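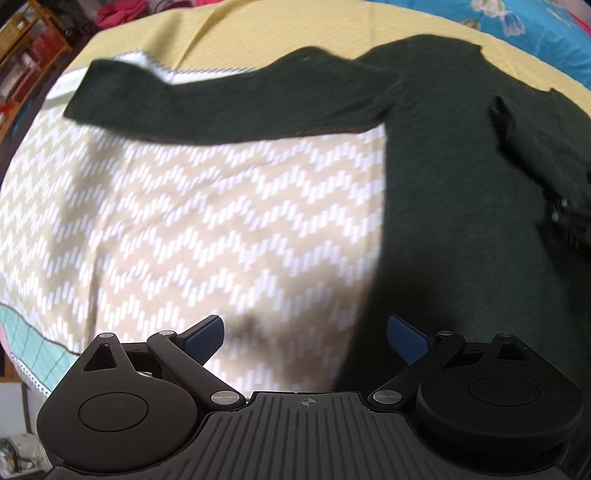
Jumpers are what made me rewrite my folding planner, and Wednesday is the day I finally got it to behave. If you're writing software for folding laundry (or you just like reading about other people's laundry, no judgement!), these are the tips I'd pin above the desk.

## Start with the sleeves

My first version went looking for the hem, and on a long jumper the hem is so often hidden by the tool itself. Now Skemow, my little planning script, looks for cuffs first and works inwards. A cuff is a nice blunt shape and the detector likes it. If it only finds one, I let it guess the other from the collar and mark it as a guess, so the planner goes and checks before closing the fingers on thin air.

## Label on the busiest bedding you own

Plain sheets make lovely masks and teach you nothing. Aslı Bayram told me this back in April and I ignored her, silly me. Zigzags, flowers, a trim running under a sleeve: put the lot in. I've got 115 labelled views now and the patterned ones do most of the work.

Dark knits need a bit of extra care. Where the gripper's shadow lands on bottle green knit it goes nearly black, and my old threshold cut the jumper in half there. I stopped using brightness and went over to hue plus texture. Fuzzy edges still wobble, so I shrink the mask by 4 pixels before picking a grasp point. 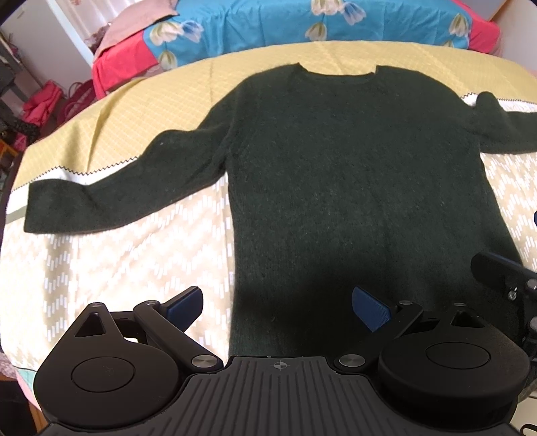

## Plan two folds, then look again

I used to plan the whole fold in one go. Lovely on screen, hopeless on wool, which stretches and creeps. Two moves, then a fresh look, then two more. It's slower, but I spend far less time swearing at it.

## Keep your settings by fabric

One file each for knits, shirts and towels. Florencio Montoya keeps his in a single giant file and I don't know how he finds anything. For knits I've got the closing speed down at 28 per cent and a wider pinch, so the pads take a proper fold of wool and don't just comb the fluff.

Next on my list is cardigans. Buttons, oh dear.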